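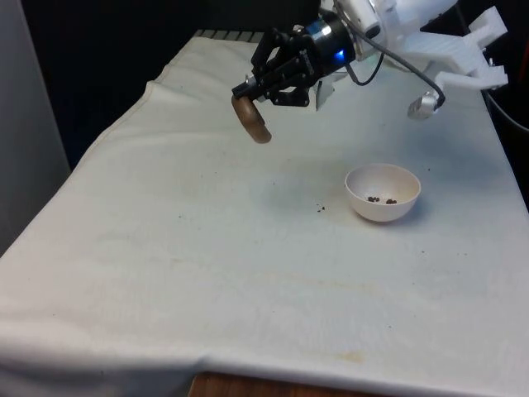 Why do people put a white cloth under small bowls, when every spot will be seen on it? The people we asked mostly wanted the spots to be seen, so that they know when the cover must be changed and where on the table something was spilled.

3. White covers and the traces on them

3.1 Background

In the first part of this paper we described the tables of the Tunov households and the ways in which they are covered. In this section we discuss only the white cotton covers, and only when they are used under small bowls with dry food or other dry goods. A bowl of this kind is light, it is moved many times in one day, and it is rarely washed between two uses. For this reason it leaves on the cloth a record of small events which the user often does not remember.

Earlier work on table linen pays much attention to liquids. Wine, coffee and fat have been treated at length, and there are good tables for how to remove them. Dry residue has received less interest. It is usually taken as something that can be shaken out of the window, and in many homes this is also what happens. Our diaries show a less simple picture. Crumbs which stay in a wrinkle overnight are pressed into the weave the next day by a plate, an elbow or the bottom of the same bowl. Later they are found as small tan or gray areas, and the user calls them old coffee, although there was no coffee on that table.

3.2 Laying the cloth

All covers in the Jarkix set were cut with an overhang at the front. The participants were told to lay the cover as they do at home and not to iron it before. Ildikó Vass visited each table and drew the main creases on a paper plan, because the creases decide where dry matter will collect. A diagonal crease was the most difficult case. It comes from folding the cloth in a hurry, and it makes a shallow channel from one corner toward the middle of the table. Crumbs go into this channel and stay there, also when the rest of the surface is brushed with the hand.

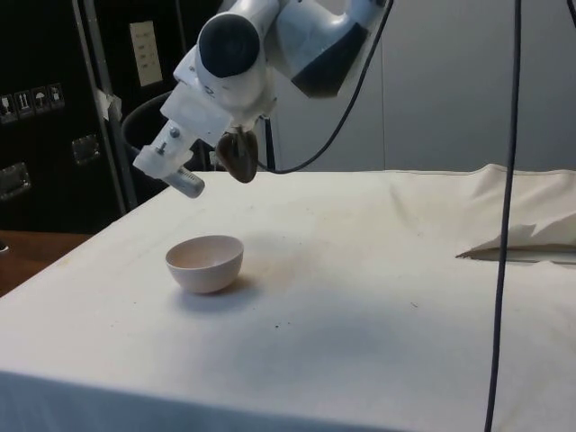
The hand brush is the common way of cleaning between two meals, and it was used at 6 of the tables without any other tool. The direction of brushing differs from person to person. Some participants brush toward the body and catch the crumbs in the other palm. Others brush away from the body, to the back edge of the table, and in these homes we found more residue at the back hem than at the front. We did not correct anyone, and we did not explain what we were looking for until the last visit in October.

The bowls need a short remark. We asked for small bowls without decoration and with a pale surface, so that the remains in the bowl could be compared with the remains on the cloth under the same light. A pale bowl has one disadvantage. Its inside takes color with time, and it is then difficult to say if a yellowish tone is a fresh trace or belongs to the material. Attila Kelemen proposed to record each bowl before the first use, and we recommend this to anyone who wishes to repeat the work.

3.3 Counting and grouping of traces

The complete set contains 3579 entries, each being one trace on one cover. We grouped them as specks, smudges and stains. A speck can be lifted with dry tape. A smudge becomes lighter when it is rubbed with a dry cotton pad, and a stain does not change. The border between the last two groups is not sharp, and two readers worked on each cover separately. Where they did not agree, the trace was entered as a smudge with a mark in the Halley sheet.

The cloth was not washed during the period of use. We are aware that this is longer than usual for many families, and one household left the study for this reason after over 7 days. Their entries were kept.
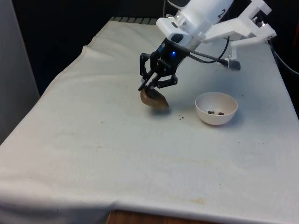
Figure 1. Brown, rounded object held over a table with a white cloth.

Round objects were treated separately from flat ones. When a round object is put down on a creased cover it moves a little before it comes to rest, and if there are crumbs under it, they are spread along a short line. Flat objects press the crumbs where they are. Both kinds of trace appear in the Jin diaries, where the participants also wrote down which object had stood at which place. The agreement between the diaries and the plans was good for the middle of the table and weak for the corners, and the values for the corners are therefore left out of the comparison in Section 4.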